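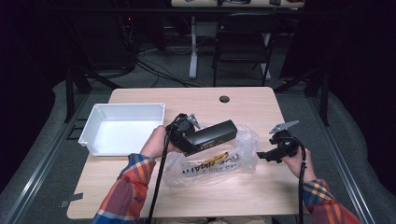

HOME & TABLE

The Bag at the Back of the Drawer

Trevor Bergeron keeps his plastic bags in a larger plastic bag, which hangs from the inside of a closet door in his apartment in Cultham. When he pulled them all out in May, they covered the kitchen floor as far as the stove. Most were the thin kind that come with takeout.

"I thought I had a dozen," he said. "I've been moving that bag from apartment to apartment."

Bergeron does not consider himself a messy person. He owns few books and no spare chairs. But carryout food arrives in bags, and the bags stay. He had never thrown one away with anything like a decision. They went into the closet because they were clean and might be useful, and then another one came home.

The clear bag with "THANK YOU" in black letters is a familiar member of the family. It crumples down to almost nothing. You can usually see what is in it without opening it, and that makes it handy for small things and poor for privacy. It has been used in most kitchens to hold onions, paint rollers, wet swimsuits and the screws from a bed frame, sometimes in the same year.

Murray Robichaud has run a small housewares shop on Gauthier Street for long enough to have views on all of this. He sells trays, bins, hooks and drawer dividers. He says the customers who come in asking for storage are often carrying their problem in a bag when they walk through the door.

"They put it on the counter and say, I need something for this," Robichaud said. "And I say, okay, take it out of the bag first."

His usual recommendation is a plain white plastic tray, rectangular, with raised sides. It costs little and has no lid. Robichaud likes it for that reason. Things with lids get stacked, he says, and the bottom one never gets opened again. A tray sits out. If it fills up, you see it fill up.

He suggests starting with one table and one tray. Clear the table as far as you can stand to. Put the empty tray to one side, on the left if you are right-handed, and set the bag in the middle. Then take things out one at a time. What you want to keep within reach goes in the tray. Everything else goes to the room where it is used, or out.

The part people skip is the bag. They empty it, feel finished and leave it lying on the table, where by evening it has something in it again. Robichaud tells customers to flatten it as soon as it is empty and fold it lengthwise, pressing the air out toward the open end. Folded in thirds and then rolled, a takeout bag takes up less room than a pair of socks.

Bergeron tried the method over a weekend. He used a folding table and a tray he bought from Robichaud for the purpose, and he did three bags before lunch. The first held batteries, some good and some not. The second held the instructions and leftover hardware for a Clakix shelf he had given away before his last move. The third held other bags.

"That one went fast," he said.

He kept 6 bags, rolled, in a shoebox. The rest went into the store drop-off bin. Thin plastic bags generally don't belong in the curbside cart, where they can wrap around sorting equipment, and rules on what a drop-off bin accepts differ by town. Bags with food on them should be left out. A receipt at the bottom should come out too, and so should the little packets of soy sauce.

Those packets are a subject of their own. Robichaud has a tray at home just for them, in the refrigerator door, and he admits it is not going well. Mustard is the worst. It collects faster than his household can eat it, and he has been known to bring a handful into the shop for the staff.

There are people who skip the tray altogether. A clear bag does some of the same work, after all. You can spot a yellow something through the plastic from across a room and know whether it is what you came for. Craft teachers and fishermen have both been known to swear by it. The trouble comes when there are several bags together. Clear plastic over clear plastic turns cloudy in a hurry, and one crumpled bag looks a lot like the next.

A label helps, but a bag is a hard thing to label. Tape pulls and stretches the film. Marker rubs off on the hands. Robichaud sells a paper tag with a string, made by Semum, that loops through the handles, and he says it does fine until the handles tear. With a tray, you can put a strip of masking tape on the side and write on it in pencil.

The surface matters more than Bergeron expected. He first tried sorting on his bed, then on the rug, and gave up both times. Small things roll on a blanket and vanish on a rug. A table with a smooth top, light enough in color that a black screw stands out, made the work easier. It also had an end to it. When the table was clear, he could stop.

Robichaud has one more rule, for the weeks after. The tray gets emptied on the same day as the trash. If something has been in it for 4 trash days and has not been picked up, it goes back in the house somewhere or it leaves. He keeps one by his own front door for mail, keys and whatever is in his pockets, and his wife empties it when he forgets.

Bergeron's tray now lives on the kitchen table. On a recent evening it held a tape measure, a roll of stamps and two pens. He had ordered noodles, and the bag they came in was on the counter next to the sink, still open, with the napkins in it. He said he would fold it after dinner.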